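# Tomcombe Tabletop Bin, cream, with flip lid

**Maker:** Carnier
**Item no.:** 423
**Stated capacity:** 5 liters
**Mouth, measured by us at the rim:** 179 mm
**Use:** desk, workbench, bathroom shelf, kitchen counter
**Sold by:** Graltberg Household and Workshop Supply

Carnier calls the Tomcombe "the small bin that changes how a room works." We sell it, we like it well enough, and we don't think it changes how a room works. It's a little trash can that sits on a table. If you want one of those, it's a fair pick. If you're hoping it will make anybody tidier, keep your money until you've tried an old saucepan for a week.

What follows is what we found after keeping one on the packing table and another beside the sink in the back. Where we repeat something from Carnier's own leaflet we say so, and mostly we repeat it to argue with it.

## Shape and size

The Tomcombe is a squat round bin that gets slightly wider toward the top. The taper means a full liner slides up and out without hanging on the wall, and it lets the bins nest when the lids are off. It also means the base is narrower than the mouth, and a narrow base on a light bin is the thing we'd worry about first. Ours stayed put on the wooden packing table. On the stainless counter by the sink it wandered whenever somebody wiped around it. A ring of shelf liner underneath fixed that. Carnier could have put rubber feet on it and did not.

The leaflet says 5 liters. We poured water into a bare bin and you do reach that figure, with the water trembling at the rim. Nobody fills a trash can to the rim. Allow for a liner and for the way real garbage stacks up with air between it, and you should plan on a good deal less. For a desk that's plenty. For a family kitchen it's a single evening.

## The lid

Most of the questions we get are about the lid, so it gets the longest section.

It's a flat disc, hinged at the back, full of fine holes set out in a grid. You lift it with a finger. There is no pedal and no spring, and we count both of those as points in its favor. Opened all the way, it goes past upright and stays there until you bring it back. That's handy when you're clearing a table and want both hands for the job.

Carnier says the holes "let the bin breathe." We asked what that was supposed to do and got a second leaflet. Our own guess is that they look nice. A lid with holes in it won't hold a smell, so don't put fish skin in this bin and expect the lid to save you. It does hide what's inside, which may be all you're after. The holes also catch flour and dust. An old toothbrush gets it out.

The hinge is rated, according to Carnier, for up to 4000 openings. Read that "up to" as carefully as you would on any box. It sounds like a huge number until you put the bin on a busy bench, where the lid may go up and down all day. We haven't worn one out. We haven't had one long enough to say that we won't. What we can tell you is that the hinge on the sink bin got looser over the first month and then stopped getting looser.

The mouth is the part of the design we'd defend in front of anybody. Plenty of small bins have a clever swing flap or a slot, and you end up pushing your trash through with your fingers, or leaving it on top. With the Tomcombe the whole top is open once the lid is back. 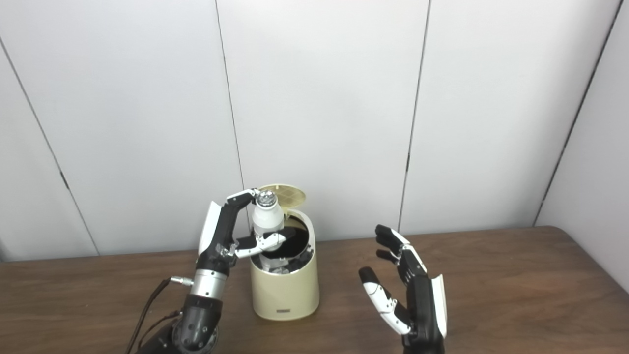 Bottles are a sensible test for any bin of this size, more so than tissues or tea bags, which fit in anything. Tall ones defeat the Tomcombe: they lean on the rim and the lid rests on top of them like a hat. Short, stout ones are what it was made for. The little white bottle with the silver cap goes in base first, and with its lower half already inside there's still open mouth to either side of it and no need to aim. Notice also that the lid is standing up behind the opening, well out of the way of the hand, and that the black liner shows around the rim. If a visible liner bothers you, it will bother you here.

Take the cap off first if your town sorts metal from plastic. The Tomcombe has one compartment and no opinion about recycling, whatever the leaflet's green leaf is meant to suggest.

## Color

The body is cream and the lid is a pale yellow. In the catalog they look like the same color. They don't match in person, and in daylight next to a white wall you'll see it right away. Two customers have sent bins back over this. We understand why. Carnier told us the difference is "within the family of tones," and we've decided to print that sentence here and leave it alone.

We asked for an all-white version and were told to wait until November. November came and went.

## Liners

Carnier sells its own liners, made by Kröger, in rolls. They fit well. They cost too much. Any small bag with enough width to fold over a 179 mm mouth will do the same job, and the thin ones from the grocery store work if you tuck the extra under itself at the back where the hinge is.

Some practical points on fitting:

- Fold the top of the bag outward over the rim before you push the rest down. Doing it the other way traps a balloon of air under the bag.
- Keep the fold short near the hinge. A thick wad of bag there stops the lid from closing flat.
- Black liners hide stains and show dust. Clear ones do the reverse.
- Don't bother with drawstring bags. The string ends up under the lid.

There is no inner bucket. If the bag leaks, it leaks into the bin, and you'll be washing the bin. The inside is smooth and rinses out quickly, apart from the corner where the wall meets the base. Get a bottle brush down there.

## Where it works, where it doesn't

**Packing or sorting tables.** This is the best use we know of. Tape ends, backing paper, empty sample bottles, and dried-out pens all go in without anybody leaving the table. Put it at the back near the wall, but leave enough of a gap for the lid to lean.

**Bathroom shelf.** Good for cotton and empty jars. Less good if the shelf is high, as you can't see in and the lid bumps whatever is above it. Measure with the lid up before you order. Carnier's height figure is for the bin closed, and they don't mention it.

**Kitchen counter.** Fine for coffee pods and wrappers. We'd skip it for peelings. See our remarks about the holes.

**Under a desk.** We don't see the point. There are bigger, cheaper bins for the floor.

**Cars and vans.** No. It tips.

## What customers told us

Rosemarie Schmieder keeps hers on a sewing table and wrote to us after a few weeks:

> "It does catch the thread ends, I'll give it that. I leave the lid up all day and only shut it when I'm done, so I'm not sure what I paid for a lid for. My daughter wanted to know why it was two different yellows."

Rainer Rieger bought several for a small workshop and was kinder:

> "They hold what's on the bench at the end of a shift and not much more. We empty them at four in the afternoon and they're light enough to carry in a stack. One got knocked on the floor and the hinge pin popped out. It pushed back in. I would order them again but I would not pay full price again."

We've passed the hinge pin remark along to Carnier. The pin is a push fit and can be put back without tools, though you'll need decent light and some patience.

## Care

Warm water and dish soap. Carnier says not to use the dishwasher. We tried it once with the sink bin and nothing bad came of it, but that's one bin and one wash, and any damage would be on you. Don't use scouring powder on the lid, or it will pack into the holes and you'll be there with a pin. Dry the hinge area before you close it up.

## In the box

Bin body with lid attached, a short starter roll of Kröger liners, and the leaflet. No feet, no spare hinge pin. Spare pins can be ordered from us separately if you quote item 423. Spare lids can't be ordered from anyone, so far as we've been able to find out.

## Returns

Unused bins can come back to Graltberg for a full refund, and a color mismatch counts as a good reason. Used bins can come back if the hinge fails. Please wash them first. Last time somebody didn't.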